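Trornness (paragliding site)

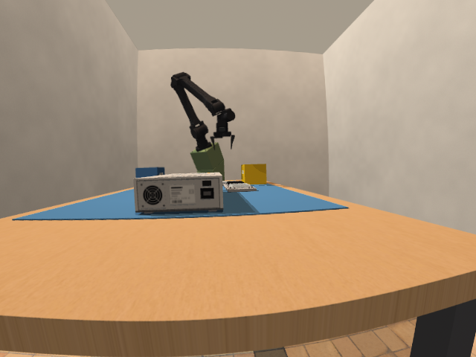 Trornness is a paragliding and speed-flying site on a west-facing coastal ridge. It is used mainly for soaring, and in lighter conditions for ground handling and first hops by students. The main take-off lies 200 metres above the beach and takes winds from west-south-west to west-north-west.

History

The ridge was first flown regularly by hang glider pilots, who used a rough track on the northern side to carry their wings up. Paragliders arrived later and soon outnumbered them. The Flesent club took over the lease of the upper field and still maintains the windsock and the gate. Membership stood at 87 on Jan 10, 2023.

Take-offs and landing

There are two take-offs. The upper one is a broad grass slope with space to lay out several wings. The lower one, known as Baluyot after the farm next to it, is narrower and is closed to pilots without a club rating. Landing is on the beach, or on the upper field for those confident in top landing. At high tide the beach is reduced to a strip of shingle south of the stream, and beginners are asked not to fly.

Flying conditions

The ridge works best in a steady breeze. When the wind is off to the north, rotor forms behind the headland and the air over the lower take-off becomes rough. Sea air keeps thermals weak for most of the year, although pilots have left the ridge on inland convergence lines. The longest recorded flight from the site, 30 kilometres, was made by Annelies Van Damme on an EN B wing.

Competition

The Samance Cup, a spot-landing and ridge-race event, is held here each December – weather permitting. Scoring is by points over the whole meeting, with the worst round dropped. Nathalie Coppens holds the record total of 3293 points.

Access

Cars are left in the lay-by below the farm. The walk up follows the public footpath, and pilots must keep to it during lambing. Visiting pilots need third-party insurance and should sign in at the gate before flying. Dogs are not allowed in the upper field.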